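3.2. Puesta a punto y mantenimiento de la estación

La estación de Doteo se montó en marzo y desde entonces funciona con la misma disposición de mesa. Las demostraciones se registran con dos pinzas de mano, una por mano del operador, conectadas por cable al equipo de adquisición. La tarea de referencia consiste en trasladar recipientes con tapa entre la mesa y un estante de dos alturas. Los bordes útiles del tablero se señalan con cinta oscura, y el estante se coloca siempre entre las dos marcas.

Antes de cada turno se sigue el mismo procedimiento. Se comprueba el par de apriete de los tornillos de la placa superior de cada pinza, se abre y cierra cada mecanismo en todo su recorrido y se lee el cero del codificador. Si el cero se ha desplazado más de 2 unidades, la pinza se recalibra con el útil de Gorkitz. Los cables se revisan a mano desde el conector hasta la salida del cuerpo de la pinza —el punto donde aparecieron casi todas las averías—. La Figura 4 muestra las dos pinzas ante el estante y los recipientes.
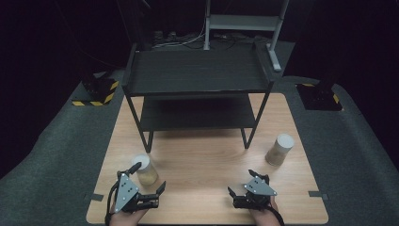 Figura 4. Pinzas izquierda y derecha enfrentadas sobre la mesa de trabajo, con el estante y dos recipientes de tapa blanca.

Según Apolinar Gallegos, revisar el cable en cada turno no basta: en la estación de Zurketero la funda parecía intacta y el conductor ya estaba partido por dentro, de modo que recomienda sustituirlo por horas de uso, sin esperar al fallo. Adoptamos ese criterio a mitad de la campaña y fijamos el cambio en 800 horas.

En total se registraron 1.529 demostraciones. De ellas se descartaron 19 por pérdida de señal en una de las pinzas, todas anteriores al cambio de criterio. La reparación consistió en cortar el tramo dañado, volver a engastar el conector y añadir un bucle de alivio de tensión en la base. El desgaste de los dedos fue menor de lo previsto y no obligó a reemplazar ninguno.

Queda pendiente la holgura de las articulaciones. El protocolo de MacLeish la mide con la pinza desmontada, lo que obliga a repetir después la calibración completa; en la sección 3.3 se describe una variante que permite hacerlo sin retirar la placa.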